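Where the Water Goes First

Gutter sizing gets less attention than shingles or siding, and it accounts for a large share of the damage blamed on both

By Bianka Halász

The house on the east side of Wusville had been re-sided twice before anyone measured its gutters. Both times the lower courses on the north wall had swelled and lost paint. Both times the siding was replaced, the wall was caulked, and the gutters went back up on the same brackets at the same pitch.

The roof above that wall drains 1,162 square feet into one run of five-inch gutter with a single downspout at the far end. In light rain the system works. In a summer downburst it fills from the low end back, spills over the rear edge, and wets the fascia and the wall behind it. The siding was never the source of the trouble.

Gutter capacity depends on four things: the roof area being drained, the pitch of the roof, the local rainfall intensity, and the outlet. Most estimates cover the first and skip the rest.

Roof area is measured on the flat, from a plan, and then adjusted for slope. A steep roof catches wind-driven rain that a shallow roof would not, so the plan figure is multiplied by a factor that rises with pitch. On a low slope the factor is 1. On steep roofs it can add a tenth or more to the load.

Rainfall intensity is given in inches per hour, taken over a short burst of a few minutes. Annual totals are of little use here. A town with modest yearly rain can still see violent storms in May, and the gutter has to handle the storm.

The outlet is where most older systems fall short. A gutter can move only as much water as its downspouts remove. A two-by-three-inch downspout has six square inches of opening on paper, and less once the outlet fitting and the first elbow are taken into account. A three-by-four has twice that. Changing the downspout and outlet on an existing run costs far less than changing the run, and in many cases it is enough.

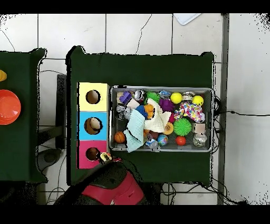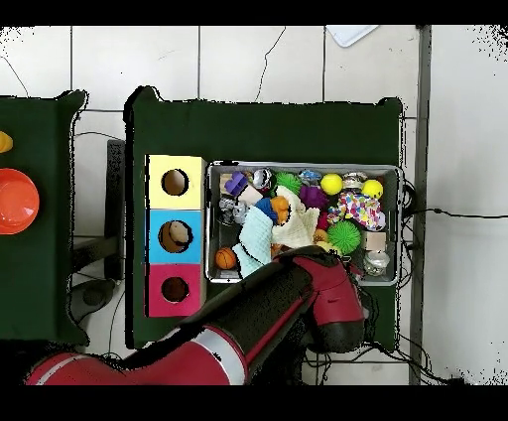
Slope comes next. The usual rule is a quarter inch of fall for every 10 feet of gutter. Less than that and the run holds standing water and grit. Much more and the gutter looks crooked from the street, and the high end sits so close to the roof edge that the low end hangs well below it. Water coming off the shingles at speed can then overshoot the low end completely. Long runs are better pitched from the middle toward a downspout at each corner, which halves the drop and the load on each outlet.

Hangers set the pitch and hold it. Spikes driven through the face of the gutter into the rafter tails were standard for decades and loosen as the wood moves. Hidden hangers fixed with screws hold better. Spacing of 24 inches is common in mild areas, and closer spacing is used where snow and ice sit on the eaves. A run that has sagged between hangers will show a line of dried silt at each low point.

The joint between roof and gutter needs its own piece of metal. A drip edge should lap into the back of the gutter, with the underlayment placed according to the shingle maker's instructions. When the drip edge is short or missing, water clings to the underside of the shingle, turns back, and runs down the fascia board. The homeowner sees peeling paint and assumes the gutter leaks.

On the Wusville house, the contractor, Stamatopoulos, proposed two options. The first was a new six-inch gutter with one large downspout. The second kept the five-inch profile, re-pitched it from the center, and put a three-by-four downspout at each corner. The owners took the second. It used the existing color, and the replacement sections came from Leltora in the same coil finish. The work took 11 hours, including removal of one length of soft fascia.

Ground drainage was handled on the same visit. A downspout that empties at the foundation moves the problem down one story. Extensions of four to six feet are adequate on ground that slopes away from the house. On flat lots a buried solid pipe is the better choice, run to daylight or to a dry well, with a cleanout at the base of the downspout. Zelten, the supplier of the buried pipe, stocks it in lengths that cover some 100 feet per bundle, well beyond what one corner needs.

Owners who suspect an undersized system can check it with an umbrella. Stand outside during a heavy rain and watch the back edge of the gutter near the downspout. Water over the front lip points to capacity or a clog. Water behind the gutter points to the drip edge, the pitch, or both. Then look at the discharge. A downspout running full while the gutter overflows is too small. One that is barely running is blocked, most often at the outlet or the first elbow.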